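Workroom Gallery: The Mint Table
Bruvden Center for Everyday Objects, Closirton

Introduction

The Bruvden Center maintains a small number of enclosed work surfaces on the ground floor of its Closirton building. The gallery on this page is devoted to one of them, known to staff as the Mint Table, and to the ordinary personal items that are set down on it in the course of the Center's work on handling and storage. It forms part of the Mekine series of online galleries, which presents the Center's rooms and furnishings to members of the public who are unable to visit in person.

Visitors frequently ask why the Center gives so much attention to plain surfaces. A table top affects how easily a small object can be seen, reached and put away again. Color and edges both matter, as does the distance between the person responsible for the table and its far side. The Center has kept notes on these points for several years, and the Mekine series draws on them for its captions.

1. The table and its walls

The top is a broad, flat panel in a pale mint shade. Gray side walls close it in at the left and right, and a plain wall stands at the back.
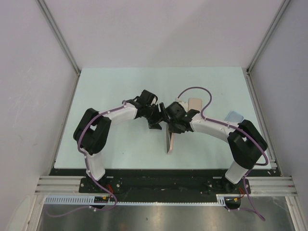 The color was selected after a review of 282 paint and panel samples. Staff were asked to place small dark items on each sample and to note how readily the outline could be made out from a standing position. Pale greens and pale grays were preferred in most of the replies. Pure white was set aside on account of glare from the overhead lighting in the late afternoon.

The side walls are not repainted on a fixed schedule. Light scratches are accepted as normal wear and are recorded in the room register under item 718. Metal posts at the far corners and rails along the sides are wiped down at the end of each working day, together with the top itself. Only a soft cloth is to be used. Abrasive pads are not permitted on any surface in the room.

2. A telephone on the table

A smartphone with a dark screen and a light pink rim lies lengthwise on the mint surface, partly hidden under black gripper fingers.

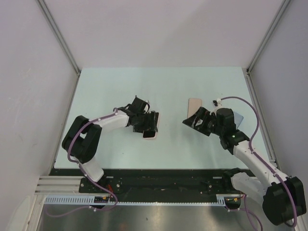

Notes on the collection of small items

The Center's register of everyday objects is arranged by size, weight and the type of surface on which an item is normally kept. Telephones are entered under flat goods, along with wallets, notebooks and card cases. The flat goods section currently holds about 100 entries and is reviewed each June.

Items in this section are stored in shallow Dalisay drawers lined with felt, one item to a compartment. Telephones are stored face up and switched off. Chargers and cables are kept in a separate drawer and are signed out individually.

Use of the pictures

Both pictures in this gallery may be reproduced for classroom and other noncommercial purposes, provided that the Bruvden Center is credited. Requests for larger copies should be made in writing to the Closirton office and should state the title of the gallery and the number of the picture required. Replies are normally sent within two weeks.

Other galleries in the Mekine series cover the drawer room, the reading tables and the packing bench.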